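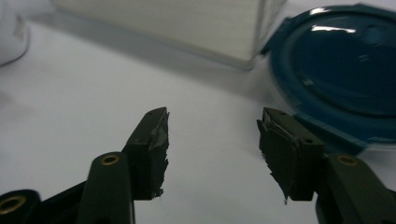 The rulebook at Bidmont began life as a single sheet of paper taped to a cupboard door, and for a long while it said very little beyond "wash your hands" and "coil your cables". It now runs to eight pages, and I spent a happy November morning being taken through it, with rather more tea than I needed, by people who plainly enjoy arguing over the placing of a comma.

Bidmont records people doing ordinary household tasks with a gripper in each hand, so that robot arms can later be taught from the recordings. The tasks are humble ones: lids, boxes, baskets, putting a thing on a shelf and taking it down again. You might think rules would hardly come into it. But a set of recordings is only as good as the habits of the people who made it, and when two teams at two sites have slightly different habits, the muddle takes an age to untangle (Bidmont shares its work with a smaller site called Sternine, and both sides have stories about this that they tell with great relish).

The first full page of the rulebook is given over to fingertips. A gripper's pads have a rubbery facing, and the facing takes all the punishment. It frays along its edges, little strands droop from it, and any film or tape on top starts to wrinkle and peel. None of that looks dramatic from across a room. Close to, against a white table, a ragged pad is quite a shabby sight, and the rule is that the operator looks at both inner faces before each session and writes down what is there, even if it's the same as last time. Pads are replaced after 1,000 recordings in any case, or sooner if the lead operator doesn't like the look of them.

There was a lively debate over that "or sooner". The Sternine people wanted a measurement, with a ruler and a limit in millimetres. Bidmont wanted judgement. The wording that survived is a compromise, with a card of sample pads kept beside the log so that everybody is judging against the same thing, and I must say I think it's a good one.

The second page deals with the pause before a task starts. Grippers open, nothing between the pads, a plain surface behind them. Operators hold that position while they say the task number aloud. New starters find it fussy for a day or so and then do it without thinking, rather like checking a mirror before pulling out!

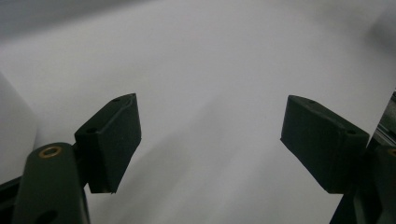 Setting the table

Next comes the layout page, which I had expected to be dull and which turned out to be my favourite. The table is cleared to bare white before each new task. Only the objects named on the task card come out, and they are put down where the card says, facing the way the card says. A lidded container has its clip towards the operator. An open box goes in empty unless the card tells you otherwise.

Cables have a paragraph to themselves. Each one must have enough slack for the hand to reach the far side of the table, and it must hang clear of the objects. Sleeves are mentioned too: any colour, provided they don't cover the grip.

A session has six tasks at most, then a proper break away from the table. The log is a piece of software called Isport, and it won't open a seventh.
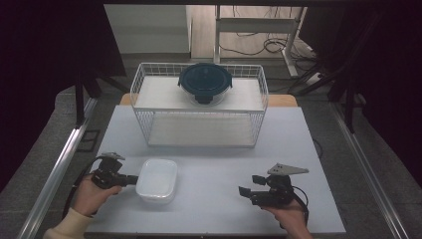

How often should a rulebook like this be revised?

Twice a year suits most small teams, with urgent safety changes made straight away. Put the version in the log with every recording, so that anyone using the work later can tell which rules applied.

Bidmont's own version notes go back to that first sheet of paper, which has been kept in a plastic wallet. Recording 1,234 gets a mention in them, as the first one made under the shared rules, and somebody has drawn a small star beside it in green biro. The next change under discussion is whether left-handed operators should have their own layout cards. Tan, the firm that prints the cards, has already sent over two samples, and both sites are trying them out through the winter.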